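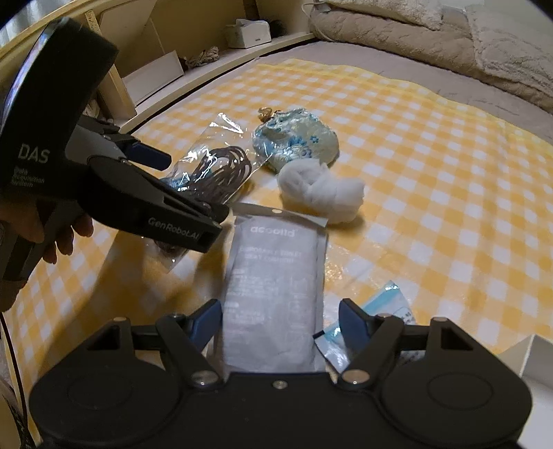 The Last Bus to Neslow

The bus to Neslow left at 5:40, and my aunt was still on the other side of the counter arguing about the suitcase.

"It's mine," she said. "It has my ribbon on the handle."

The clerk said there were plenty of ribbons. He wanted the ticket stub. My aunt had given the stub to my mother in Sarnero, and my mother had given it to me, and I had used it to hold my place in a book that was now inside the suitcase.

I was eleven and did not say so right away.

The driver came in and drank a cup of water. He told us he could wait until a quarter to six. It was 33 miles to Neslow, and he wanted to be over the pass before dark. The clerk opened his ledger again. He had a suitcase from Sarnero, number 306, and one from Royer, number 278. He read both numbers out loud.

"Which is yours?" he asked.

"The brown one," said my aunt.

They were both brown.

I told them about the book then. My aunt looked at me for a while. The clerk asked what page the stub was on, and I said it was the part where the dog comes back. He put number 306 on the counter and undid the straps. Inside were a man's shirts, a shaving kit, and a jar of plums wrapped in newspaper. He closed it and did up the straps again, more slowly.

The book was in the other one, under my aunt's gray coat. Somebody had switched the tags. The clerk took the stub, tore it in half, and gave half back to me.

We ran. The driver had the engine going. My aunt sat by the window with the suitcase on her knees and would not let him put it on the rack.

Past Kakico the road started to climb. She took off her shoes and asked me if the dog stayed, after it came back.

I said I hadn't gotten that far.

She held out her hand for the book, and read until there wasn't enough light, and then she gave it back without telling me.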